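3.2 Setup and Care of the Hand-Held Grippers

The second work cell used two hand-held grippers at a square automatic mahjong table, whose green felt served as the work surface. Marion Pringle was responsible for setup and Mhairi Cowie for the maintenance log. Before each session the finger pads were wiped, the screws on the linkage plates were checked, and both fingers were closed fully to confirm that they met evenly.

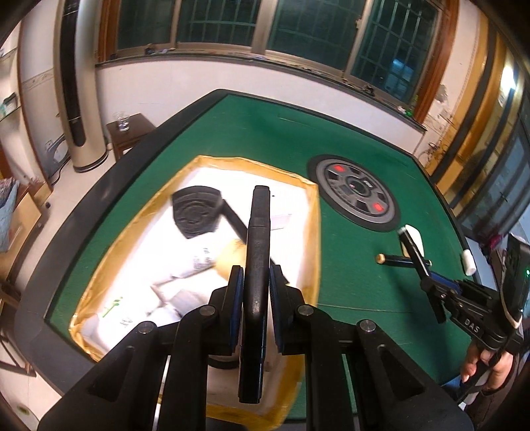

Unpacking tasks placed the greatest load on the linkages. After 400 cycles the left unit showed slight play at one joint, and the screws were tightened again. The group then shortened the inspection interval to 21 cycles - a change recorded in the October log and kept until the end of the project.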